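Brurkdale Shared Workshop
Robot build group – minutes of the meeting
Aug 20, 2024

Present: Macarena Ocampo (chair), Zbigniew Jasińska, Amancay Huenchumán, Tadeo Medina
Excused: Delia Domínguez (sent her notes on the hands in writing)
Minutes: Amancay Huenchumán

1. Minutes of the last meeting

The minutes were accepted with one correction. Under item 3 it was written that Tadeo would order the new wrist connectors. It was Zbigniew who took this task, and he has done it. The connectors have not arrived.

2. Money

Macarena gave the balance of the build account, which is 1070 dollars. From this we must still pay 46 dollars to Tadeo for the cable sleeves and screws he bought in March. Tadeo apologized that he brought the receipt so late. The payment was approved.

Zbigniew asked if there is enough for a second set of finger motors. The price he has is 848 dollars with shipping. Macarena said that after this we would have very little left for the rest of the year, and she does not like to go so low before the workshop rent is renewed. There was a long talk. Tadeo is in favor of buying now. Amancay is in favor of repairing first. It was decided to wait for the result of the repair of the left thumb (see item 4) and to bring the question back.

3. Software

Zbigniew reported on Casus, our program for the arm movements. The new version starts without the error at the shoulder, but it is slower to load and he does not know the reason yet. He asks everybody to write the version number in the log book when they run it. In the last weeks there are several pages where no version is written and he cannot use these notes.

The two settings files, Zoro for the right side and Jara for the left side, have been separated again. Please do not copy values from one to the other. The joints were assembled by different people and the zero positions are not the same.

4. Arms and hands

The group is working with both hands on soft things now, after a long time with only blocks and tubes. The right hand closes on fabric and on stuffed bags. Delia writes in her notes that she prefers bags for this work, and that the grip strength should stay at the lower setting until the finger covers are glued again. The group agreed.

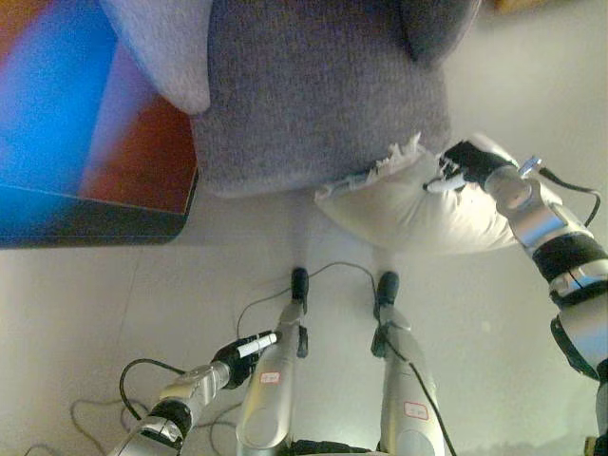

Amancay Huenchumán

Tadeo asked about the white bag that the right hand is gripping in the picture, where the top is torn and the material sticks up in strands. He wants to know if we keep it or sew it. Macarena answered that torn material is interesting for the hand, but small threads can go into the finger joints. Decision: the bag will be sewn before it is used again, and one other bag will be left open for tests, with a check of the fingers after each use. Tadeo does the sewing.

The left thumb still moves late. In the same picture the left hand holds a thin white stick, and Zbigniew said that thin objects are the most difficult for this hand at the moment. He will open the thumb and look at the small gear. If the gear is worn, he will try to print a new one. He asked for two evenings without other people needing the left arm, and this was given.

5. Cables

Macarena is not satisfied with the cables. On the left side of the floor they lie in a tangle, and there is also a loose loop between the two feet. She said this is the third meeting where we speak about it. Tadeo thinks the loop between the feet must stay long enough for the legs to move, and Zbigniew agreed with him, but both accept that it can be guided better.

Decided:
– The cables on the left side will be sorted, and what is not connected goes back in the drawer.
– The sleeves Tadeo bought will be put first on the cables from the wrists.
– The cable along the outside of the right leg will get two clips. Zbigniew will show where, so that it does not pull at the knee.

Amancay and Tadeo will do this work together.

6. Labels on the legs

The small white stickers with the red border, one on each leg, have become difficult to read. Amancay proposed to write them new with a pen that does not fade. Zbigniew asked that the old text be copied in the log book before the stickers are removed – he needs the assembly dates. Agreed.

7. Use of the floor

The woodworking group has asked again if we can clear our part of the floor when we finish. Macarena will answer them that we can move the soft objects and the tools each time, but the robot itself will stay in its place until the legs are finished. She will also propose that they use the long table by the window when they need more space. Tadeo offered to speak with them in person, as he is a member of both groups.

8. Other matters

Delia asks in her letter that somebody else keeps the key to the parts drawer while she is away. Amancay will keep it.

The vacuum cleaner needs new filter bags. Whoever goes to the store first may buy them and bring the receipt to Macarena, this time in the same month.

Zbigniew would like to invite a second person to learn Casus. Amancay is interested, but not before the cable work is done.

Open from this meeting:
Wrist connectors, ask the seller – Zbigniew
Left thumb, open and report – Zbigniew
Sewing of the bag – Tadeo
Cables and sleeves – Amancay, Tadeo
Stickers – Amancay
Answer to the woodworking group – Macarena
Finger motors, decision – all, next meeting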